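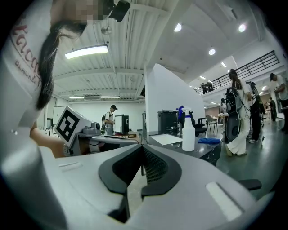
View from the wrist camera of a Muleo hand-held gripper, with the V-shaped jaws at the lower centre.

Muleo Hand-Held Gripper
Research equipment for demonstration-based robot learning
Supplied by Tedov

Overview
Muleo is a hand-held gripper for recording manipulation tasks carried out by people. The operator holds the tool, performs the task at normal working speed, and the camera on the tool records what the jaws are facing throughout. The recordings are used to train a control policy, which is then run on a robot arm fitted with a matching end tool.

The equipment was developed by Tedov for research groups that need demonstrations from ordinary rooms and from people who are not robot operators. No robot arm is required at the recording stage. A site may therefore begin collecting before its arm has been delivered, and several operators may record in the same room at the same time.

Jaws and body
The jaws form a V and close on a common centre line. Each pad is black, with a perforated mesh on its inner surface. The mesh gives under load and returns to shape when the object is released. Pads are held by two screws and may be replaced without removing the jaw assembly.

The body is moulded in white and grey plastic. The same jaw assembly is used on the hand-held tool and on the robot end tool, and the camera sits at the same distance from the pads on both. This is the basis of the method: the view recorded by the operator and the view later supplied to the policy should differ as little as possible. Sites that alter the camera bracket must alter it on both tools and repeat the calibration.

Camera and field of view
A wide-angle camera is used. It takes in the jaws, the work area and a large part of the room beyond, including ceiling structure and lighting. The wide view is intentional. Tracking of the tool depends on fixed features in the surroundings, and a narrow view of a plain table gives too few of them.

It follows that persons near the work area will normally appear in the recording. The Tam processing software obscures faces before any recording leaves the collection computer, and it is the duty of the site to confirm that this step has been completed. Notices should be displayed at the entrance to any room in which recording takes place.

Marker board
Square black-and-white markers provide a common reference between tools and between sessions. Each marker is printed on a rigid face and should be placed where it will be seen by the tool at the start of every recording. Markers must be kept flat, clean and free from glare. A creased or laminated copy should not be used in place of the supplied part.

How recordings become a policy
Recordings are passed to Tam, which carries out the following steps in order.
Tool path: the position of the tool is worked out for every image from the camera and the built-in motion sensor.
Jaw opening: the gap between the pads is read from the image itself.
Timing check: recordings from paired tools are aligned, and any pair that cannot be aligned is set aside.
Rejection: recordings with lost tracking, a covered lens or a missing marker are removed and listed in the session report.
Export: the remaining recordings are written in a form suitable for training.

The session report should be read before the operators leave. A fault such as a loose bracket will affect every later recording, and it is much easier to repeat a task on the same day than to rebuild the table layout afterwards.

Results from the Zivbridge study
The method was assessed in a study at the Zivbridge site, which ended in November. Operators recorded 359 demonstrations of a single task: picking up a folded cloth and laying it in a shallow tray. Of these, 29 were rejected by Tam, in most cases for lost tracking when the tool was brought too close to a plain surface. The remaining 330 were used for training.

The trained policy was run on an arm with the matching end tool, at six table layouts that had not been used in the recordings. It completed the task at five of them. At the sixth, the tray stood against a partition of similar colour and the arm repeatedly released the cloth short of the edge. Adding recordings made at that layout was not attempted within the study, and Tedov makes no claim as to whether it would have removed the fault.

The study concerned one task and one type of cloth. Customers should not take the result as a guide to performance with rigid, heavy or transparent objects - separate trials will be needed for these.

Use in shared rooms
Recording may take place in a room used for other work. Movement in the background is acceptable provided that fixed features such as walls, beams and lights remain in view for most of the recording. Difficulties arise when a person stands directly in front of the camera for several seconds, or when the lighting is changed during a session. Operators working near each other should agree their positions beforehand and keep cables clear of walkways.

Supplied items
Muleo hand-held gripper with camera
Matching robot end tool
Marker board
Spare pads, one pair
Calibration card
Tam licence for one collection computer

The robot arm, mounting plate and collection computer are not included. Mounting plates are made to order, and the arm model should be stated in the enquiry.

Care
Pads should be wiped with a damp cloth after use. Solvents will harden the mesh and must be avoided. The lens should be cleaned only with the cloth provided. The tool should not be stored with the jaws clamped on an object, as the mesh may take a permanent set.

Calibration should be repeated after any knock, after a change of pads, and at the start of each new collection. The procedure is described in section 6 of the handbook.

Ordering and loan
Muleo may be purchased outright or taken on loan by research bodies for a period of 29 days. Loan equipment is supplied with a calibration record and must be returned with all parts, including the marker board. Extensions are granted where no other request is waiting.

Enquiries should state the intended task, the number of operators and whether paired tools are needed. Tedov will confirm availability in writing before any order is accepted.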